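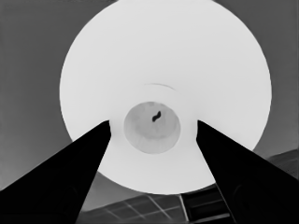
Javiera Escobar wrote in to say the Fambridge recipe notes should never have been put in a data set at all, and she may have a point.

Fambridge Soup Notes, data card

What it holds: 131 handwritten soup recipes, typed up by Erdal Dağdelen, one row each. Columns are title, stock, salt, cooking time, servings.

What I don't trust: the cooking times. 34 rows say "until done." Another 3 give a time of 500 minutes, which I take for a typing slip, though Erdal says he copied what was on the card.

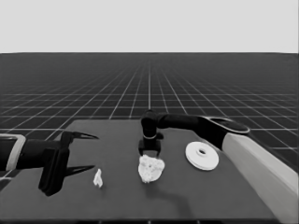 Kadir Çetinkaya asked on Tuesday whether the salt column could be used to show that people's tastes changed. I doubt it. A "spoon" is never defined, and most cards carry no year.

The servings column is blank wherever the card said "family." Please don't fill it with an average.

License: free to reuse, name the Fambridge notes. Corrections go to Erdal, with the row number.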